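Court Monitors and Court Reporter Wanted - Permont Trial Watch

Permont Trial Watch is looking for one full-time court reporter and a small group of part-time court monitors to follow public corruption cases in the Stirton district courts. The work starts in late June and is expected to last through the end of the current trial list.

14 shares | 3 comments

Posted June 14, 2021

We publish plain daily accounts of hearings that involve elected officials, their relatives and companies that hold public contracts. Our reports are used by local newspapers, law students and people who can't get to the courthouse. Last year we covered 155 hearing days and published 748 reports, all of them free to read.

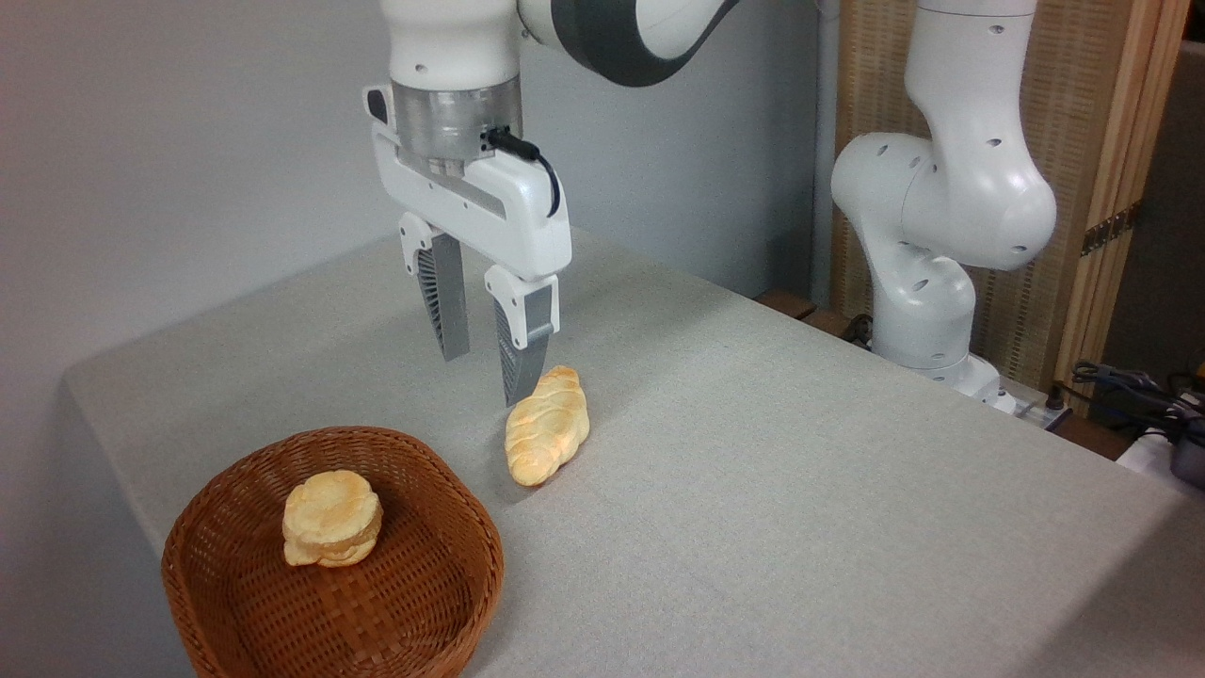

The reporter position

The reporter will attend hearings, take notes by hand or laptop as the judge allows, and file a report of 600 to 900 words by 6 p.m. the same day. You will work with our editor, Hatsue Imai, who reads every report before it goes up. Contempt and sealing orders are taken seriously here, so you need to know what can and can't be published while a jury is sitting.

You should have:

- at least 3 years of reporting experience, with some of it in courts or local government
- fast, accurate notes
- a working knowledge of criminal procedure
- no current tie to a political party, campaign or officeholder

A second language is useful. A law degree is not required.

The monitor positions

Monitors sit in on hearings and fill in a standard form with start and end times, who appeared, what motions were argued and how the judge ruled. Most shifts are half a day. Training takes two evenings at our office on Noguchi Street and is led by Renji Wada, who wrote the form. 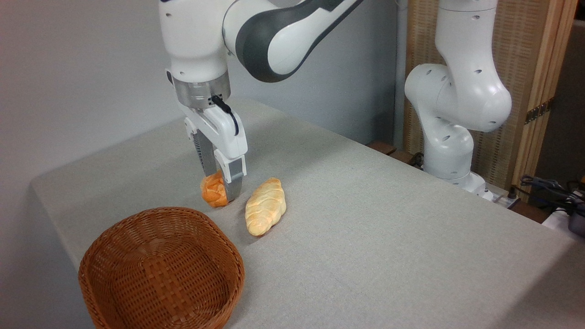
Pay for monitors is $57 per half-day shift, plus bus fare or parking. Shifts are assigned two weeks ahead, and you can trade with another monitor if both of you tell the office by noon the day before. Food is not allowed in the courtrooms. Eat before you go in, even if it's only a bread roll, as morning sessions in the Studden case have run past 1 p.m. without a break. Phones must be off and in a bag at all times.

Reporter pay depends on experience and will be discussed at the first interview. The reporter position comes with health coverage and paid leave.

How to apply

Send a resume and a short letter to Tsutomu Hirose at our office. Reporter applicants should add two published stories, at least one from a courtroom. Monitor applicants don't need writing samples, but please list the mornings and afternoons you are free. Applications are read as they come in, and interviews are held by phone first.

Anyone who is a party, witness or juror in a pending Stirton case can't be considered until that case is closed.

Contact | About us | Corrections | Copyright 2021 Permont Trial Watch | Back to top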